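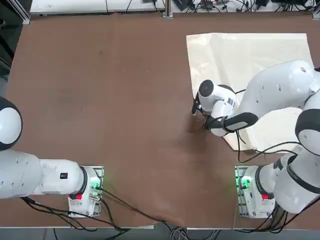

Losdale Two-Arm Cloth Handling Kit

Sold by Barico. Updated 2020-12-30.

Flat fabric on a table, picked up and moved by robot. That's the job. Towels, napkins, liners, thin wraps. If your line still has people squaring up cloth by hand all day, read on.

What you get
2 arms, white, with mounting plates
2 grippers, parallel linkage, fingers fitted
Gripper cameras, one per arm
Control box and cables
Wesen software, one seat
Printed setup guide (short, sorry -- longer one is online)

Table not included. Use your own or order the Agarwal bench, ships seperately. Matte top works best. Shiny tops give the cameras trouble.

How it mounts
Both arms go along the same edge of the table, one left, one right. Bolt the plates down, don't clamp. Either arm can work alone with the other one folded back out of the way, handy for small pieces. Status light on each base. Green means ready.

Cables come off the bases toward the near edge. Leave slack at the gripper end. Too tight and the wrist will pull on it at full reach, too loose and it drags over the cloth. Ties are in the bag.

The grip
Fingers come down on a flat area, close, gather a bit of cloth between them. No needles, no suction, no tape. Squared tips. Works on thin stuff where suction just leaks. Linkage is held with plain bolts so you can swap a worn finger with one hex key, 5 minutes.
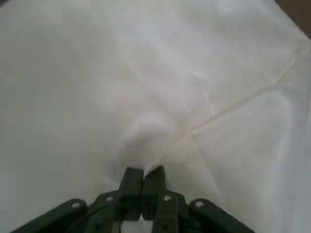
Gripper camera view: fingers closed on thin white fabric, pinched up from the sheet.

Wrinkles are fine. Old fold lines are fine mostly, the software can take a crease for an edge so turn on the crease filter if you run folded stock. Very dark cloth on a dark table -- not great, put a light sheet under it.

Known limits
Heavy denim and canvas, no.
Wet cloth, not supported.
Layers: it may take two at once. Lower the finger force and try again. Fix for this planned for February.

Ordering
Lead time 6 weeks. Crate weighs 62 kg so have a pallet jack ready. Spare fingers sold in pairs, add them to the same order and they go in the crate free of shipping.

Training is remote, one session, included. On-site costs extra, ask for a qoute and tell us table size, cloth type and how many shifts you run.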